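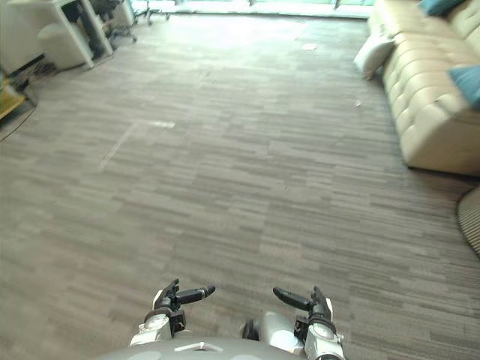 What is a last-time buy?

A last-time buy is the final order a customer may place for an electronic part before the manufacturer stops making it. The supplier sets a closing date, and orders received after that date are not accepted.

Speaker: Lâm Đỗ, Component Supply Office, Siltmont
Revised 4th September

Opening

Welcome the audience and state the purpose of the talk. By the end, attendees should be able to read a discontinuance notice, find the dates that matter and know which questions to send to purchasing.

Remind attendees that electronic parts and finished equipment age at very different rates. A memory chip may be sold for a few years. The control board that depends on it may be supported for much longer, and the customer will expect repairs throughout.

Reading the notice

A notice normally lists the affected part numbers, the last order date, the last shipment date and any suggested replacement. Pause on the difference between the two dates. In the Bekico notice we received in July, 142 part numbers were listed, and 44 of them were in current Siltmont designs.
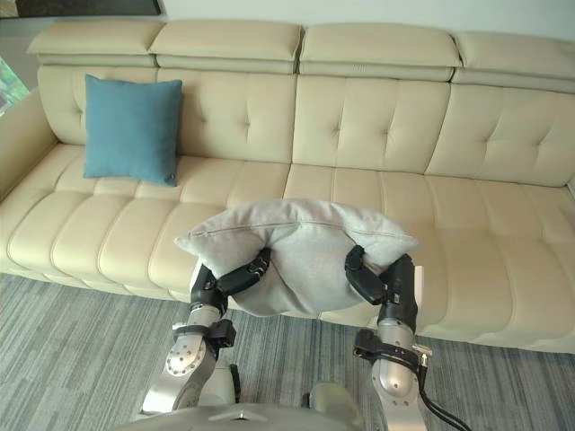 Of those 44, most had a replacement with the same package and the same pin layout. Four did not. For these four the office had to choose between buying stock and redesigning the board — a decision that belongs jointly to engineering and finance.

Do not read the part numbers aloud. Refer attendees to the handout.

Estimating the quantity

Explain that the estimate has three inputs: planned production, expected repairs and an allowance for scrap. Repair figures are the weakest of these, and past returns should be checked against the service records before they are used.

Use the Miranda controller as the worked case. The repair forecast covered 46 months, while the service contract ran longer. The shortfall was found during review and the order was corrected before the closing date. 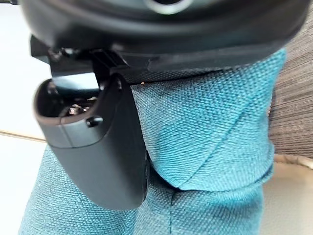
Storage and handling

Parts bought in advance must remain fit for use. Cover the following points briefly:

Moisture-sensitive parts stay in sealed bags with an indicator card.
Each bag is marked with the date it was sealed.
Opened bags are logged and resealed the same day.
Stock held at Trundulside is inspected once a year, and the results are sent to the Component Supply Office.

Mention that storage has a cost, and that this cost should appear in the comparison with a redesign. It is often left out.
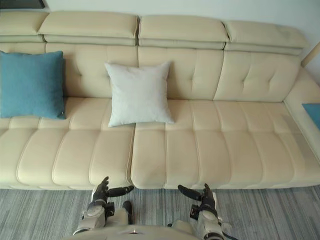
The sofa, seen from above and slightly in front.

Buying from other sources

Once the closing date has passed, authorized distributors may still hold stock and should be approached first. Purchases from independent brokers require written approval and testing on arrival — the risk of counterfeit or relabeled parts is real.

Take questions. Requests about individual part numbers should be sent to the office in writing after the session.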